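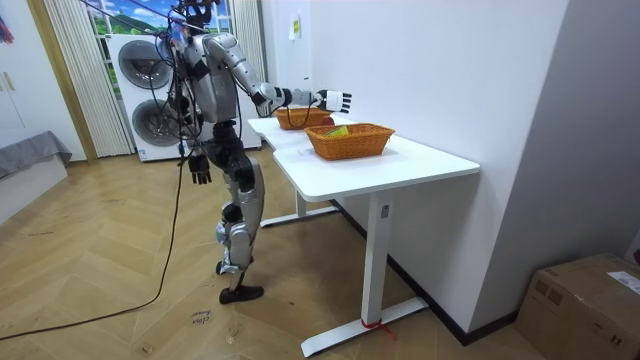 Two wicker baskets on the white desk at Grargate.

Grargate has changed the way small items are sorted at its packing desks. Open wicker baskets have replaced the lidded boxes used until April, and each desk now carries a pair of them, set directly on the top.

The baskets are rectangular and come from Noda, which supplied 66 in the first delivery. The remainder of the order is due by the end of the quarter. Desks are from the Drulitz range, with white tops and metal legs on flat feet.
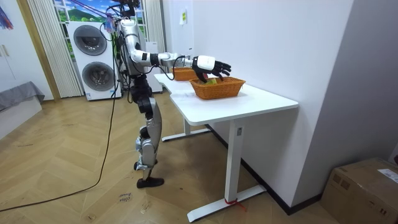 STORAGE AND WORKPLACE | 08/05/2018

Under the new layout one basket holds items waiting to be checked and the other holds items already passed. Loads are limited to four kilograms per basket. Paper slips stay on the desktop and are not to be placed in with the goods.

Sebastião Damasceno, who drew up the layout, said the boxes had taken up too much depth and that lids were often left on neighbouring desks. "An open basket can be checked from where you stand," he said.

A trial with stock from Lopes covered 2608 items, sorted in batches of 500 with a smaller final batch. Results will be sent to the other sites with the fitting notes. Existing boxes will be kept for items that need a lid in transit.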